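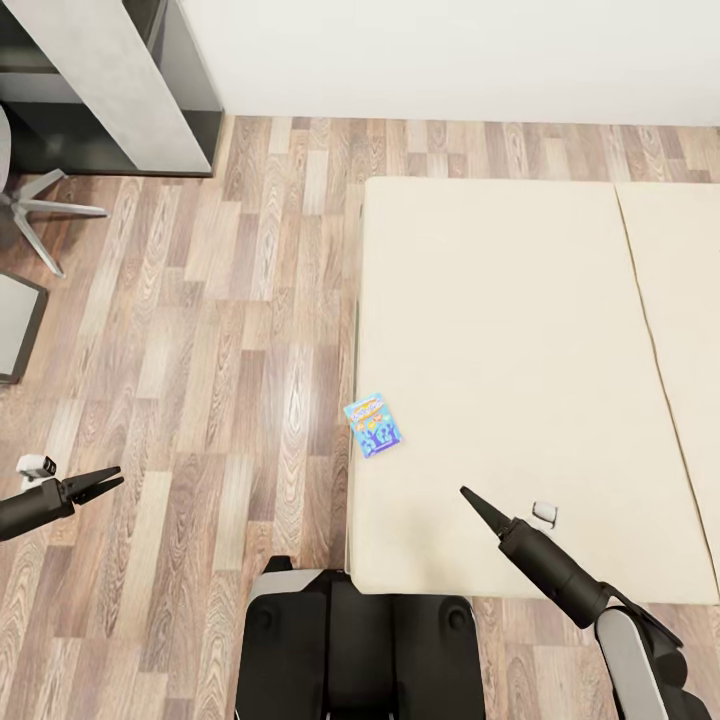
Redoing the floor in the back room

Saturday, September 12, 2026

I put off the back room for two years. The carpet in there was the one that came with the house, and it had a worn track from the door to the window where the desk used to be. In April I pulled up a corner to see what was under it and found chipboard, a lot of staples and a strip of old green underlay. After that I couldn't really put the corner back down and pretend.

I had planned on carpet again. The room is over the garage and gets cold, and carpet is easy. Then I priced it. The quote from Brisenden came to $1,347 with fitting, for a small room, and the sample they sent shed all over the kitchen table. So I started looking at laminate.

Most of the choice is color. I went to Flindholm first, where everything on display was one shade of gray. The mixed boards were at Robles, on the bottom shelf. I brought home a few samples and left them on the floor for a week, moving them between the window side and the door side. The even-colored ones showed every crumb. The mixed ones didn't, so I went with those.

The boards have to sit in the room for a couple of days before you lay them. I stacked mine flat along the wall and used the time to pull staples. There were far more than I expected. A flat screwdriver and pliers worked better than the staple puller I bought, and I would skip buying one. Wear gloves – the old carpet grip along the edges will get you otherwise.

The chipboard squeaked in one spot near the door. I put in 2 extra screws and the squeak moved a foot to the left. I put in more and it stopped. Do this before the underlay goes down, obviously. I know someone who did it after.

Laying the boards was the quick part. The first row took most of a morning and then it went along fine until the last row, which had to be ripped down to a narrow strip. I had not measured for that at the start. If I did it again I would work out the width of the last row first and trim the first one to match, so both sides come out even. It's in the instructions. I read them on day one and forgot.

With laminate, underlay and trim, the total was $216 under the carpet quote. I did not count the saw blade, which I needed anyway.

A few things I would pass on:

Open several boxes at once and mix the boards as you go. I didn't for the first two rows and ended up with three dark ones side by side. They are behind the door now.

Leave the gap at the walls. It looks too big until the trim goes on.

Get the thicker underlay over a garage. I used the Drindau one and the room is still cool in the mornings, but less than I feared.

The door needed planing at the bottom and I still have to paint the raw edge. The strip at the threshold is the wrong shade too, and the right one is on order.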